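Speaker notes, afternoon session. Yasaman Shirazi, with the Pinum group.

(Wait for the door to close. Water first. Speak slower than feels natural.)

Good afternoon, everyone, and thank you so much for coming back after lunch. I know how warm this room gets, so I'll try to keep you awake, and please do stop me if I wander off, which my colleagues will tell you I am quite capable of doing.

I want to talk about teaching a robot to pack, using only demonstrations that people gave by hand. No robot was in the room while we collected them. A person picks up a gripper with a camera on it, does the job the way they would like it done, and puts the gripper down again. Those of you who have spent a summer teleoperating an arm will understand why I was so happy the first time I tried it!

SLIDE 2. Our task, which we named Fakow, sounds very plain. Pick up one object from the table and put it into an open suitcase, in a sensible spot, without knocking the lid. Suitcases are lovely and awful at the same time. They have two halves, the lining wrinkles and shines, the flaps hang wherever they like, and the rim is just high enough to catch whatever you are carrying. (Pause here. People usually laugh about their own packing. Let them.)

SLIDE 3. We collected 2,000 demonstrations for training. I should say a word about the fingers, as I always get asked. They are soft and ribbed, and they give a little when they close. That forgives a lot in the person holding the gripper, and later on it forgives a lot in the policy as well. The little square markers on the jaws let us recover how wide the gripper is open from the video alone, so there is one less cable to worry about.

SLIDE 4. Now the part I care about most. Goicoechea is our name for the filtering step. We used to keep every demonstration that ended with the object in the case. What we do now is score the approach, meaning the stretch from the grasp to the moment the object crosses the rim, and we drop the ones where the hand hesitates and backs up. I was against this at first. I thought hesitation was useful, that it showed the policy how a person recovers. (Be generous here, I was wrong for three months and the students were very patient with me.)

SLIDE 5. Results. We ran 60 trials on the arm with the filtered data, and 58 of them ended with the object inside the case. Please don't clap yet — both failures were at the rim, and both involved tall, narrow objects held upright. Those are the ones I would love to discuss with you over coffee. The camera looks out over the fingers, so a tall object stands right in the middle of the view and hides the very place it is meant to go.

(If somebody asks about depth sensing: we haven't tried it, we would like to, talk to me afterwards.)

SLIDE 6. Leave this one up during questions. 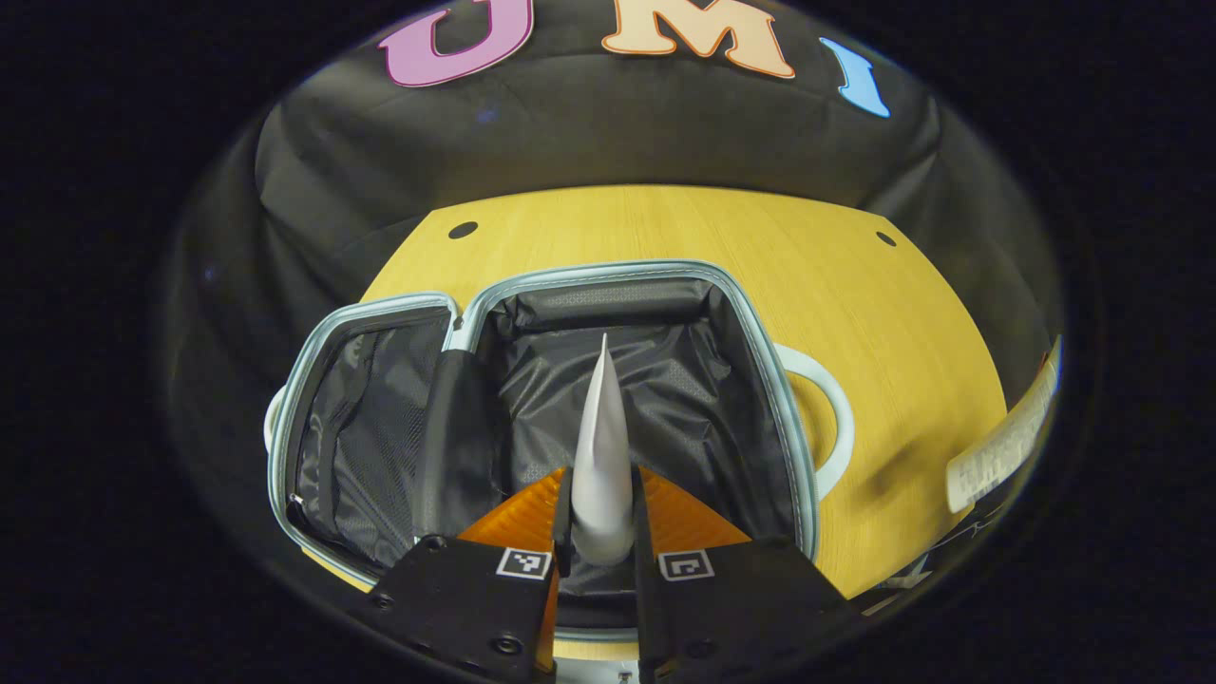
So the next thing on our list is the angle of the grasp. We would like people to tip the object over a little before they reach the rim, and we want to see whether the policy picks up that habit by itself or needs it marked in the data. If any of you have worked on something similar, please come and find me. I'll be near the back by the coffee, and I have plenty of time before my train.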